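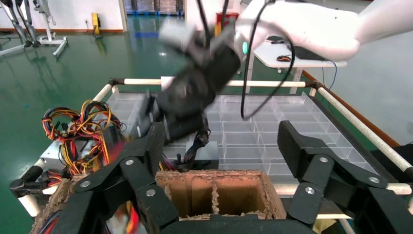 So the club finally settled on a challenge for the November open evening, and it's the one I voted for -- sorting! Two arms, a pile of computer parts, and everything has to end up in its own compartment. Prakash Nambiar wanted a robot that draws your portrait (he has wanted this since forever), but the vote went against him and he took it pretty well.

I got put on cables with Indira, and wow, do I have a new respect for my own hands. A metal box is easy. It has sides! You tell the gripper where to close and it closes. A bunch of wires has no sides at all, and every time you set it down it turns into a different shape. We spent most of our first session arguing about where the "middle" of a bundle is. I still think I was right.

What helped was coiling everything up before we start, and going for the bundle from above, slowly. Indira rewrote our approach routine so the arm stops 30 millimeters short and waits 800 milliseconds before closing. It looks like it's thinking it over, and I love that. 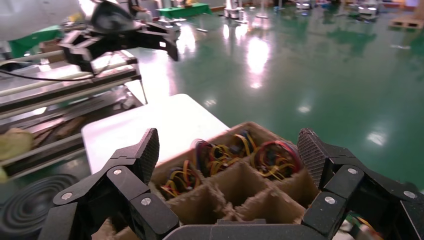 *Coiled wires in the back row of the pulp tray*

Next up is getting both arms to work over the big clear tray without getting in each other's way. Right now we make them take turns, which is safe and so, so slow. Kavitha thinks we should split the tray down the middle and give each arm its own half. I'd like to let them share, but I'm also the one who has to write that part, so ask me again next week.

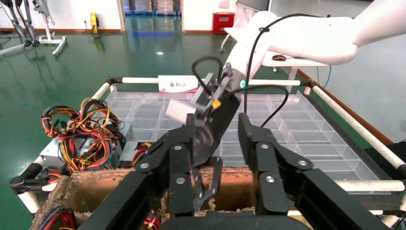 Elango left a comment on my last post saying that we should forget sharing until taking turns works with the lights off and people walking past, because the open evening will be nothing like a quiet practice. Fair point, Elango. I'm putting it on the list, right under the cable drops, and I'll bring snacks on Thursday if you come and be the people walking past.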